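FOR IMMEDIATE RELEASE

Multanport workshop to publish full notes for its filing robot

Multanport, 17 December 2020

Carelcombe Workshop, the shared making space in Multanport, is to publish the software, wiring notes and mounting drawings for Perine, a humanoid robot its members have spent 18 months putting together in the evenings and at weekends. The files will be free to download from the workshop's website and free to change and reuse, including for paid work.

Perine has one job at present. It moves box files in and out of a small wooden cabinet. The group picked the job because every member had a cabinet of some sort at home to practise on, and because box files are cheap, all one size and hard to break.

The project was started by Faisal Janjua, a workshop member who repairs lifts for a living, and Hafiz Latuheru, who looks after the software. The build group now has 14 members. Most had never worked on a robot before. Joint housings and motors were bought in, some of them second-hand, and the group has done the assembly, the cable runs, the wrist mounts and all of the control software.

"I wanted something with arms and legs that we could stand in front of ordinary furniture," said Faisal Janjua. "A cabinet has doors that swing, a shelf you can't see under and a top that things get put down on. If you only ever test on a bench you never meet any of that. We did our first half year on a bench and had to throw a lot of it away."

The published package will come in five parts: the arm controller, the camera software, the hand and wrist drawings, the wiring notes and a workbook of cabinet exercises. The workbook can be used without a complete robot. A group with a single arm and one camera can work through the first half of it, and Carelcombe would like to hear from anyone who tries.

Funding for the build came from members' own pockets and from Soomro, a cabinet maker on the Multanport trading estate, which gave £1000 towards cameras and cable. Soomro also offered advice on fixing the cabinet together so that it would put up with being knocked. The firm has no say in what is published and takes no share in the project. 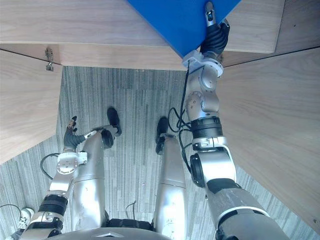
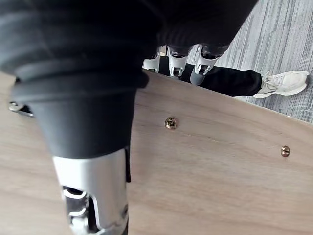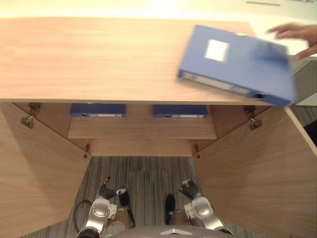

Perine in the workshop at Carelcombe.

The cabinet exercises are the part of the package that has changed most since October. Earlier versions treated the shelf as the whole task and began with the doors already open and the shelf bare. The new set takes in the top panel as well, and covers a file that has been put down badly. A box hanging over the front right corner, like the blue one in the last of the three pictures, needs a different grip from one that is sitting square, and the arm has to come at it without catching the open door beneath. The workbook gives a separate exercise for that corner and another for the gap between two files already on the shelf. It also asks users to mark where their own hinges and screw heads are before starting, as a fingertip that meets a raised screw can stop the arm.

Cables have taken up more of the group's time than any other single thing. The wiring notes cover how much slack to leave at the wrist, where to tie the bundle on the upper arm and how to check it through the full swing of the elbow before power goes on. They list the connectors used and the ones that were tried and dropped. The group's advice is to lay out both arms in full before fixing anything, and to label each cable at both ends.

"People ask about the software first and it's the cables they end up phoning about," said Hafiz Latuheru. "So the wiring notes are the longest document we are putting out. They are a bit dull to read. I would still print them."

The camera software takes pictures from the robot's head and from its wrist. The two are handled separately, and either can be switched off. The head camera is used to find the cabinet and the files. The wrist camera is used close in, when the robot's own arm is likely to be in the way of the view from above. The group has found that wood grain under bright light can confuse the edge finder, and a known fault of this kind on pale panels is listed in the notes. A fix is being worked on but will not be ready for the first release.

Perine is slow, and it is not safe to leave running alone. Workshop rules say that a member must be within reach of the stop button whenever the arms are powered, and that a second member must be told before a session begins. The same rules are printed at the front of the workbook. Carelcombe asks other groups to keep to them or to write stricter ones. The package comes with no warranty, and the robot has not been tested for use around children or animals.

Work at the workshop has been limited this year. For much of the spring the building was shut, and members took parts home to carry on. One wrist was assembled on a kitchen table and the first version of the arm controller was written with no arm to try it on. Sessions since reopening have been kept small and must be booked. That is also why there will be no launch evening. The group will instead hold an online talk in the new year, at which Faisal Janjua will go through the hand drawings and Hafiz Latuheru will take questions on the software. Details will be put on the workshop's website when the date is settled.

After the release the group plans to move on to drawers. A second cabinet is being made up for this, with Soomro supplying the runners at cost. Members would also like to try a cabinet with sliding doors, and are looking for one that somebody in the Multanport area no longer needs. It should be no taller than waist height and must have its keys if it locks.

About Carelcombe Workshop

Carelcombe Workshop is a members' making space in Multanport with benches for wood, metal, electronics and sewing. It is run by its members and paid for by monthly subscriptions and tool hire. Robot building takes place in the carpeted room next to the electronics benches. New members are welcome and no experience is asked for, though everyone must complete an induction before using powered tools.

Notes to editors

Faisal Janjua and Hafiz Latuheru are both available for interview by telephone or video call. Visits to see Perine can be arranged for one reporter at a time, subject to the rules in force on the day.

Pictures may be used free of charge with the credit "Carelcombe Workshop".

Press enquiries should be made through the contact form on the workshop's website, marked "Perine".

ENDS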